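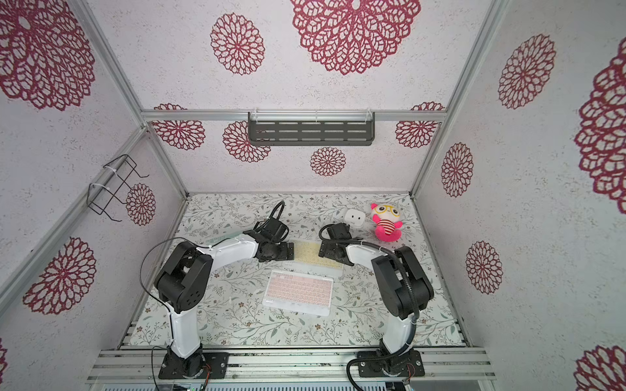
Keyboards, covers and a flowery cloth

46 comments · 466 shares

Qusai Dabbas likes a pale keyboard. Cream, pink, anything but office black. "Black hides the dirt. I'd rather see it." He got going in August with one board from Serkgate, has 18 now. Most in a cupboard.

The see-through yellowish sheet with the key shapes? "Saves you a lot of crumbs. Take it off before you type anything long though, I make twice the mistakes." And the pink plush in glasses stays. No discussion on that.
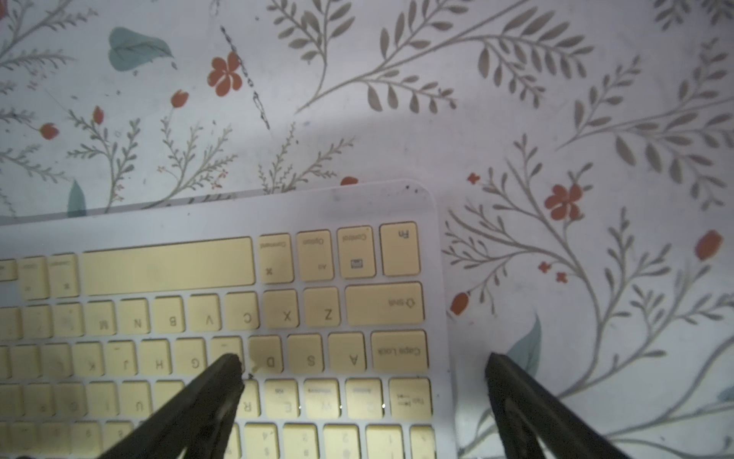

Dirt, and where it goes

Top edge of the white frame, little dark specks. A smudge by the D. "Always the edges," he says. "People wipe the keys and think there done." Dry brush first, then a cloth, barely damp. Never spray.

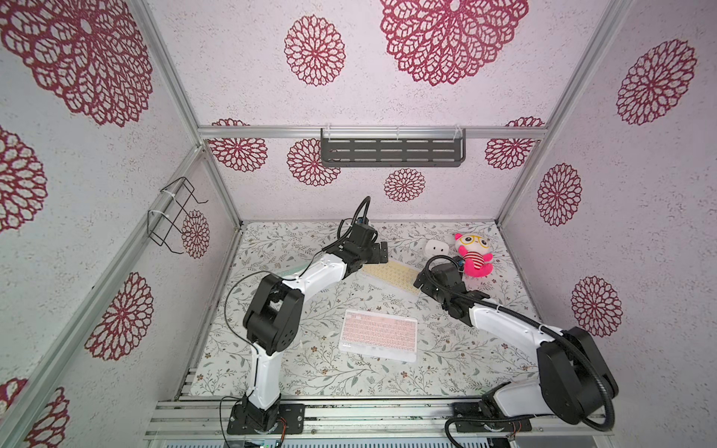 Words: Tshabalala, home desk writer

Pink one glowing, cream one lying at an angle. Which is better to type on? Dabbas goes for the cream. "The pink is for evenings." Red flowers on the walls, vines on the mat, and he wont hear of plain. "Plain is for banks."

Next job is the cupboard. He wants shelves in by spring.

1,332 views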